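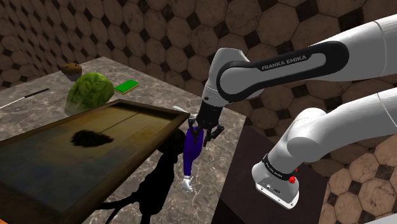

Marble-pattern counter, brown octagon tile on the walls.

June, evening

Up at 5:30 because the upstairs neighbor was moving furniture again. Made coffee, ate the last of the rye bread, and was on the road to Grodby before seven. The highway was clear as far as the Hawthorne exit and then slow for 14 miles behind a truck carrying pipe. I had the window down most of the way.

The point of the trip was the house. I have been putting off a decision on the kitchen since winter and I wanted one full day there without anyone asking me about it. The floor is worse than I remembered. The linoleum has let go along the back door and there is a soft spot by the sink that gives when I step on it. I pulled up a corner and found an older layer, green, and under that the boards. The boards look fine except near the drain. I took measurements and wrote them on the back of an envelope, which I then left on the windowsill. I will have to call next door and ask them to read it to me.

Tile is the main question. I like octagons with the little dark diamonds set between them, and I like them in brown. Everybody tells me brown will make the room dark. The room is already dark. It faces north and has a maple outside the only window, and white paint has done nothing for it in all the years it has been there.

Stopped at the Flurnolgate yard at noon. They had two kinds of octagon, one glazed and one matte, and the matte was cheaper. The quote came to $1,447 for the walls, with no labor and no grout in it. I asked if they would hold that price and they said 30 days. I said I would think about it. I also looked at counters. Real marble is out of the question. There is a marble pattern I could live with, gray veins, not too busy - the man at the desk said it sells well and then tried to sell me something else.

Ate lunch in the car. Egg sandwich, an apple, warm water from the bottle. It rained for 20 minutes and quit.

Back at the house I cleared out the pantry. Threw away most of it. Kept the flour tin, the good colander, and a stack of jar lids that probably fit nothing. Found the instruction book for the old stove and read all of it sitting on the step. The oven was never supposed to be used with the drawer open, and we used it that way for years.

The gutter on the garage is hanging by one bracket. Added it to the list.

Drove home by way of Wulluvano to see the lake. The water is low. The dock at the public beach is sitting partly on mud, and there were geese all over the grass. I walked as far as the boat ramp and turned around. My knee was all right going out and sore coming back.

Soup for supper. Paid the electric bill and put the stove book in the desk drawer. I think I will go with the matte. Need to call about the envelope before nine tomorrow.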